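Dritstead Hoops: Your Questions, My Answers

Hi! I'm Flor Lozano and I write this blog about women's semi-pro basketball in Dritstead, mostly the home team, sometimes the visitors, and now and then the nachos. I get the same emails over and over (I love them, keep them coming), so I've put the answers on one page that you can look through before you write to me.
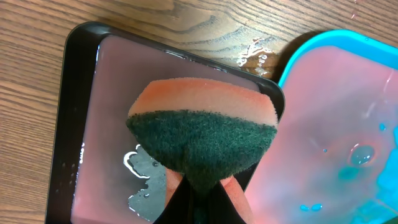

Page last changed: 1 October 2022

I've redone the ticket part and taken out the old parking info. If something still looks off, tell me and I'll fix it.

Going to a game

Where does the team play?

At Jendeck Hall, behind the bus station. It holds 3,844 people, and for most regular season games you'll have no trouble finding a seat. The Giraldo Cup games are another story! Last season I ended up on the stairs for the semifinal, next to a man with a trombone, and I couldn't see the far basket at all.

Do I need to buy tickets ahead of time?

For a league game, no. Walk up to the window, which opens an hour before tip-off. For anything in the Giraldo Cup I'd buy as early as you can. Kids under 3 get in free if they sit on your lap.

Where should I sit?

I like section F, up high across from the benches. You see plays develop from there, and you can watch the coach lose her mind after a bad switch on defense. Courtside is fun once or twice, but you miss a lot of what happens away from the ball, and there's always somebody tall in front of me.

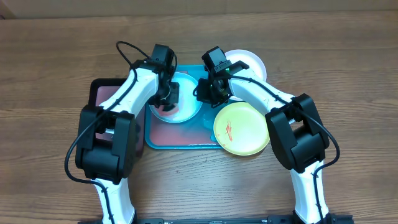 How the season works

How many games are there?

The league schedule is 36 games, half of them at home. Cup games come on top of that. It's a long season for players who mostly have day jobs, and you can see it in their legs by the last few weeks. I wish they'd cut the back-to-backs, and I've said so on here plenty of times.

What is the Giraldo Cup?

It's a knockout tournament that runs alongside the league. One game per round, lose and you're out. The draw isn't seeded, so the two best teams can meet in the first round, and yes, it has happened, and yes, I'm still sore about it.

I like it anyway. A small team with one hot shooter can beat anybody on the right night, and the crowd gets so loud that the refs start using hand signals for everything.

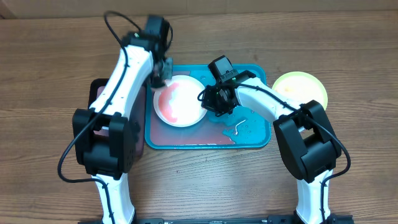

The final is always played on a neutral floor, so there's a bus trip for fans if our team makes it. Sign up at the ticket window. Bring snacks and a sweater, the air conditioning on that bus is something else.

When are tryouts?

July. They're open to anyone over 18, and you don't need to have played in college. You can't watch them, though (I've asked!), so what I post that month comes from chatting with players afterward.

Stats and other stuff

Where do you get your numbers?

From the Sultix app, which the scorer's table uses for the official box score. I also keep my own notes in a spiral notebook, mainly deflections and screen assists, which the app leaves out. If my numbers and theirs don't match on points or rebounds, trust theirs.

Why do you care so much about free throws?

Because we keep losing close games at the line! I want the team to hit 80 percent. They haven't gotten there yet in any season I've covered, and I bring it up every chance I get. My sister says I should put it on a T-shirt. 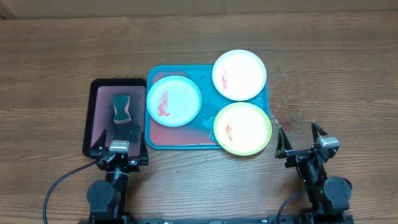
Can I bring a bag into Jendeck Hall?

Small bags are fine and get a quick check at the door. Backpacks have to be left at the coat desk by the main entrance, and you can pick them up again until the building closes.

Do you take guest posts?

Sure, if it's about Dritstead basketball and you were at the game you're writing about. Send me a few lines first so two of us don't write up the same night. I can't pay you, but I'll save you a seat in section F.

Will you cover the men's team too?

Not right now. I have one notebook and two kids. If you'd like to cover them yourself, email me and I'll happily link to you from the front page.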